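Teaching two arms to tidy a vanity box: a talk with Yolanda Cantero

Written up fast from my notes, Sunday evening, so forgive the gaps.

Yolanda Cantero is late and eating a bagel. She runs the two-arm work at Halvorsen, upstairs, end of the hall. Her project is called Brotdale. The question behind it sounds small. If you have a fixed number of demonstrations to teach a robot with, is it better to repeat one layout of the table or keep moving stuff?

"Everybody says move stuff," she says. "Sure. But how much? And which stuff? That was the part we couldn't find a straight answer to."

So they went and got one. The task is a small drawer organizer with a side compartment for bottles. Two arms, one policy controlling both. Her team collected 4000 demonstrations, all by teleoperation, a person driving both arms. Then they threw a lot away.

"We trained on 1256 in the end. Picked for variety. Small bottles in different spots, sponges, lids, junk in the background. And it did better than the full set. I made them rerun it, I didn't beleive it."

Why would less data win? She shrugs, then talks for ten minutes. Short version: the full set was lopsided. Long stretches of near identical reaches, same operator, same hour of the day. The policy learned that one path really well and got stuck when a bottle moved a couple of inches.

"You could watch it go to where the bottle used to be. Very confident. Very wrong."

The picking method is the actual result, she wants that clear. It's a score, named Wandeck after a street she lived on. Each demonstration gets compared with the ones already kept, on two things: where the grippers go, and what the head camera sees. Too close on both, it's out. Close on one only, it stays in.

"People filter on the motion and forget the view. Or the other way round. You want both. A same reach past a different mess is worth keeping."

Does it hold up on other tasks? Partly. She has run 16 of them, and 14 got better or stayed level with the smaller set. The two that got worse both needed force, pushing something shut. Her guess is that the score can't feel contact at all. Next version will use the motor currents.

I ask about the bottle compartment, why that and not a plain bin. "It's narrow. The fingers have to come in at the side and the arm has to stay out of its own way. If the reach is sloppy you know right away." 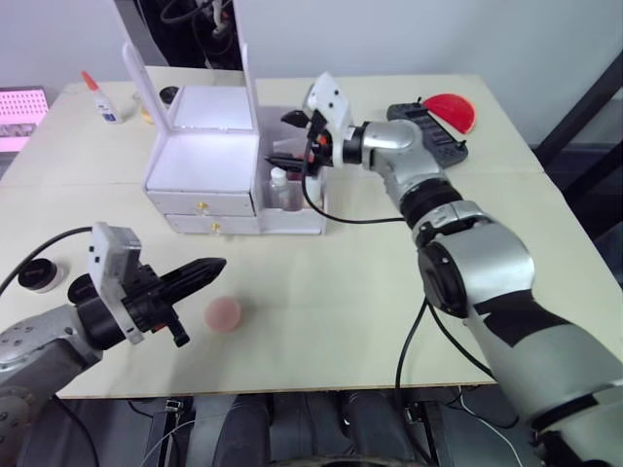
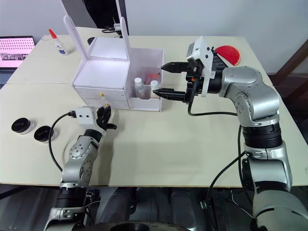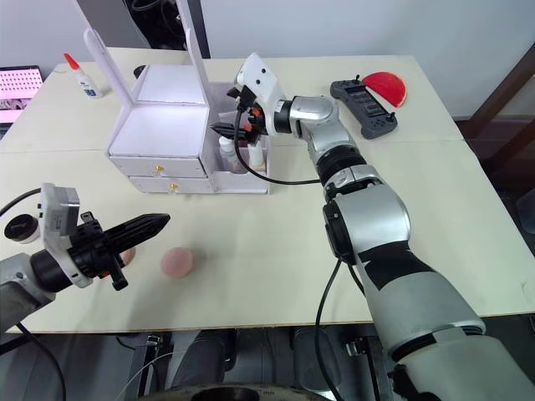

The right arm at the organizer's side compartment, with the other arm working from the left.

What's next

A run at Arkberg, the partner lab, with their arms and their table. Cantero is nervous about it and says so. The score was tuned on one head camera at one height. "If it only works in my room it's not a method, it's a habit."

She'll share the kept list and the rejected list both. The rejects matter, she thinks, other people may want to pick differently. Code in January, if the cleanup gets done. Bagel finished, she heads back down the hall, someone needs the login for the training machine.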